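# The Slow Part

By two in the afternoon Berhanu Seyoum has finished 160 picks, and he wants 8 more before he stops for tea. He works at Stoltero, a small automation firm in Prunddale, where his job is to produce examples.

Each example is one recorded attempt: the arm reaches in, takes hold of something and lifts. The learning system trains on the recordings at night. Since August the team has saved 2648 of them, failures included.

"We used to throw the bad ones out," says Desta Jemal, who runs the project. "Then the system never saw what a slip looked like."

Hard, regular objects were covered in the first 6 weeks. Cloth is taking longer – it folds differently each time, and it hides whatever is under it. Jemal now has the bin mixed again before every session.
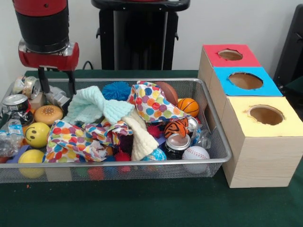 *The gripper reaches into a back corner of the bin, among crushed cans, balls and soft toys.*

Seyoum keeps a paper log beside the keyboard. Most lines are one word. The last one before his break reads "sock," crossed out, then "towel."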